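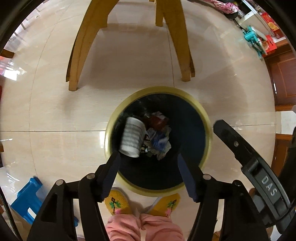 What is one row in this dataset?
One row is one litter collection point on one survey visit. A point visited twice has two rows with the same point_id.

Zunham Street Litter Survey, data card

Version 4, released Dec 23, 2025. Prepared by Walaneo for the Golari district. Replaces version 3, which had wrong ward codes in the northern sector.

Contents
points.csv — location and type of each collection point, 1724 entries
visits.csv — one row per visit, 3099 rows
wards.csv — lookup table for ward codes

Fields in visits.csv
visit_id: integer, unique
point_id: matches points.csv
period: A (before the February schedule change) or B (after it)
fill_pct: visual estimate of how full the bin was, in steps of 10
main_type: paper, food wrapper, bottle or can, organic, other
overflow: 0 or 1
note: free text, often blank

Mixed contents are coded by the type that takes up the most space. Wrappers and paper together are coded by whichever is larger; if the surveyor could not decide, main_type is "other" and the note field says "tie". 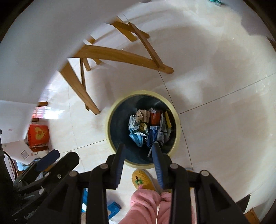 Collection method
Surveyors walked fixed routes drawn up by Georgiou and entered values on a paper form. Forms were keyed twice and mismatches were checked against the original. Bins were not emptied or weighed. Locked bins have a visit row with fill_pct left blank — do not read a blank as zero.

Known problems
Period B has fewer visits in wards 11 and 12, where two routes were merged. Coordinates are rounded to the nearest 50 meters in residential streets. Points inside private yards were removed from both files, so visit_id has gaps. The overflow flag was used unevenly early in period A; some surveyors set it for bags left beside a bin and others did not.

Loading
Files are UTF-8, comma separated, with a header row. Read ward codes as text or the leading zeros will be lost. Join visits.csv to points.csv on point_id.

Changes since version 3
Ward codes corrected. Column "full" renamed to fill_pct. Duplicate visits removed.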